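Breakfast by Gripper: A Morning at the Plondville Open Day
By Gergely Fülöp
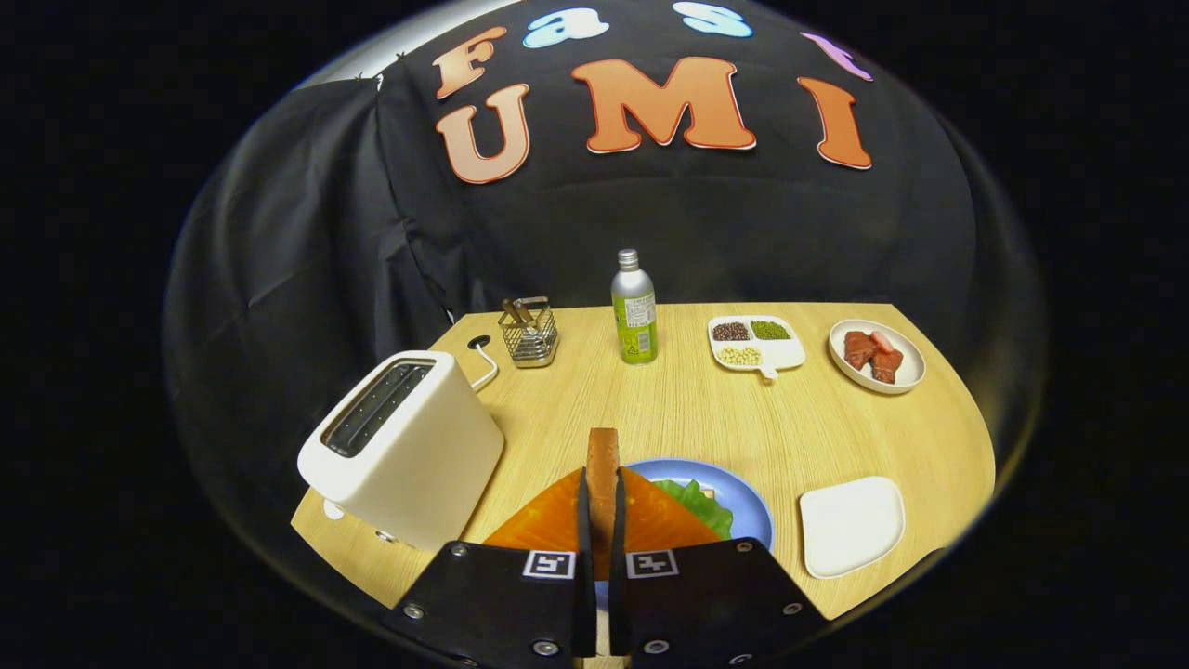
The Suleck workshop sits at the back of a brick building in Plondville that used to store garden furniture. Twice a year the people who work there unlock the side door, put a sign on the sidewalk and let the town come in. I went to the June 2026 open day with a notebook and a plan to stay an hour. I stayed until they turned off the lights.

Suleck teaches machines to do kitchen jobs. Its method starts with people. Someone picks up a gripper tool by hand and does the job with it, and a camera on the tool records what happens. Enough of those recordings, and a robot arm fitted with the same kind of fingers can be trained to try the job by itself. The staff call the arm Sipos. The software that sorts the recordings is called Drurnis, and it runs on a computer under the stairs.

Making a sandwich was the job on show. It sounds like a small thing until you try it with two stiff fingers. Bread is a hard item for a gripper. Squeeze a slice too much and it folds. Squeeze too little and it slides down and lands flat, and picking a flat slice off a table is harder than pulling one from a toaster.

The tabletop was set out before the doors opened: a cream-white toaster, a light-blue plate with lettuce, two pieces of brown meat on a round white plate, and a white dish split into three parts for beans. The beans were for a scooping task later in the day. A black cloth hung behind it all, with big cut-out letters pinned up in bright colors.

Visitors could take a turn with the hand tool. I got in line behind a father and his two girls. The younger girl did better than he did. She moved slowly and kept her elbow close to her side, and the woman running the table told her to keep doing exactly that. The father went too fast and tipped the bread onto its face.

My own turn lasted 50 seconds. The tool is heavier at the front than I expected, and the trigger has a bit of slack before the fingers start to move. You find yourself looking at the fingertips the whole time, the way you watch a needle when you sew. I got my slice upright and over to the plate, then let go too early. The woman at the table said it was a usable recording. She said they keep the bad ones too and mark them.

By the time of my visit the group had 1,635 sandwich recordings. Most came from the staff, done in the evenings over the winter. The first were made in December, when the heating in the building was out and everyone worked in coats. The thick sleeves kept getting into the picture, and those recordings had to be set aside.

After lunch they moved us behind a strip of yellow tape to watch Sipos. The arm is bolted to its own stand and makes a low whine when it turns. It made 28 attempts at moving a slice of bread to a plate while I was there. Plenty of them went well. Some did not, and the reasons were easy to follow even for me. Once it came down a finger's width too far to the left and pushed the plate instead of the bread. Another time it held the slice over the plate and waited so long that people started to talk to it.

I asked one of the engineers about the waiting. He said the arm had learned it from people. Many of those who made recordings stopped for a moment before letting go, to check where the bread would land, and the arm had picked up the stop without the checking. They are cutting the pauses shorter in the next round of training.

The questions from the crowd were practical. A man who runs a diner outside town wanted to know what happens with butter. The fingers have to be wiped, he was told, and the arm can't do that for itself yet. A school cook asked about toast that comes out darker than usual. The engineer wrote that one down. A boy asked if Sipos could eat, and then if it could wash up, and got a no to both.

No one at Suleck would give me a date for when an arm like this might work in a real kitchen. The diner owner pressed them on it, and on price, and got a polite shrug. He took a leaflet anyway and went back to watch another run.

The bean scooping started late, at a little after three. It needs a spoon held at a steady angle, and the arm is newer to it. On the first try most of the soybeans ended up on the floor, and one of the engineers went to find a broom.

The next open day in Plondville is planned for December. Entry is free, and children can use the hand tool if an adult stands with them.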